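Chapter 4
Washrooms and Basin Areas

In this chapter you will learn:
how to plan the cleaning of a washroom from the top down
which products are safe on natural stone and which are not
how to clean taps, basins and mirrors without leaving marks
how to record the work you have done

Key terms: backsplash, contact time, descaler, etching, limescale, neutral cleaner, sealant

4.1 Why the basin area comes first in this unit

Guests and visitors judge a building by its washrooms. They may walk past a dusty skirting board every day and not see it, but they stand at a basin for half a minute with nothing to look at except the tap, the counter and the mirror. A water mark at eye level is hard to miss.

Vanderleia Caldeira was head housekeeper at the Trelholm, a hotel with 133 rooms, when she wrote the first training notes on which this chapter is based. Her records for one July show 3306 room cleans. Complaints about bathrooms came up more often than complaints about beds, and most of them concerned the basin: hair in the waste, a sticky soap bottle, dried splashes on the glass.

A basin area is small, but it brings several materials together. Each one needs its own treatment, and a product that is right for one can spoil the one next to it. Before you open a bottle, look at what you have in front of you and name the surfaces.

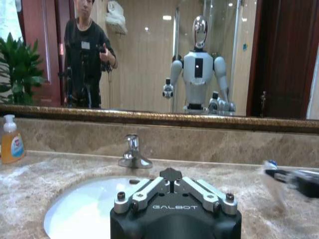

Marble is the surface that needs the most care. It is a soft stone made mainly of calcium carbonate, and acids attack it. Vinegar, lemon juice and most descalers will leave a dull patch known as an etch. An etch is damage to the stone itself and cannot be wiped away. It has to be polished out, usually by a specialist. Use a neutral cleaner on marble, well diluted, and dry the surface with a soft cloth.

Glazed basins are much tougher. The glaze resists most everyday products, but scouring powder will scratch it over time, and a scratched basin holds dirt. Chrome taps come somewhere between the two. Limescale builds up at the foot of the tap and under the spout. Where the tap is set close to marble, put the descaler on a cloth and keep the cloth on the metal - never spray it.

Mirrors are cleaned with a barely damp microfibre cloth and finished with a dry one. Liquid that runs down behind the lower edge can reach the silvering and turn it black.

Soap dispensers are often forgotten. Lift the bottle, wipe the base and the counter under it, then clean the pump head and the nozzle. Coloured soap left in a ring on unsealed stone can stain.

4.2 Order of work

Work from high to low and from clean to dirty. At the basin this means the mirror, the backsplash, the tap, the counter and then the bowl. Allow 15 minutes for a single basin area while you are learning. Trained staff are quicker.

Activity 13

Choose a basin at home or at your place of work. List every material you can find within arm's reach of the tap. Beside each one, write the product you would use and one product you would keep away from it. Compare your list with a partner's and discuss any differences before you go on to section 4.3.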